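Session 2: Surfaces and Settings

These notes assume you have read the first handout. If you haven't, the short version is that a table is a working area and will be treated as one, including by people who keep their mail on it.

Before anything is laid, look at the top. Ceiling light is kind to tables and will forgive most of a breakfast. Stand where the light makes a bright patch, then lower your head until you feel slightly foolish. Crumbs throw their small shadows at that angle and give themselves up. Wipe toward yourself with a barely damp cloth, catch what falls in the other hand, and go over the same patch again. Students from the Jaltumham intake were marked down last November for wiping crumbs onto the chairs, which does clear the table.

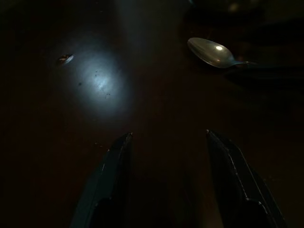 Fig. 1. Dark tabletop under a patch of light, with specks and one small shiny chip.

Chips and slivers are picked up before wiping. Dragging one under a cloth is how a table acquires a history. If you don't know what a fragment came off, put it on a saucer and check the rims of everything you were planning to set out. The Starnano worksheet calls this "source reconciliation." You may call it looking at the plates.

Dark tops and pale tops need the same cleaning and get very different amounts of it. A dark one hides gravy and displays dust. A pale one does the reverse, so people fuss over it at dinner and ignore it until the next one.

Laying for one, informal

The Holier method, used in all our practicals, allows 20 minutes for cleaning, laying and correction. Most of that is correction.

Set the flat plate first. A bowl goes on a plate of its own, centered, with an even ring showing all the way round. Put the cup to the right of the bowl, near enough to reach without a sleeve going through the soup. The spoon goes down last. Everyone has opinions about the spoon, and they will be heard after you have put it down.

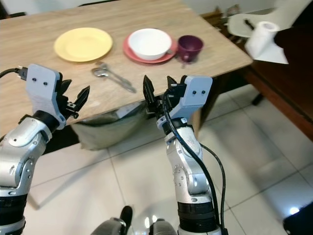 Department of Domestic Studies, Table and Pantry Section

Yellow plate, red plate with the white bowl on it, purple cup, spoon. Nothing matches and it is a perfectly good practice set. Color contrast makes spacing errors easy to spot, and a white bowl on a red plate is merciless: if it sits off center, the ring gets fat on one side. With white on white you could get away with that for years.

Now consider the spoon. One lying at a slant in front of a plate is where a spoon lands when the hand is thinking of something else. For the graded layout, turn it parallel to its neighbors and bring it in line with the table edge. For supper at home, leave it alone and eat.

Students who learned on the old Mughal sheet will want to put the cup at upper left. Please stop.

For the practical

Bring one cloth, dry, and one you are prepared to get damp. Crockery is in the low cupboard and goes back there clean. The layout counts for 70 percent of the mark and the written account for the rest. Keep the account under 600 words. Say what you moved and where it went, and leave out how you felt about it.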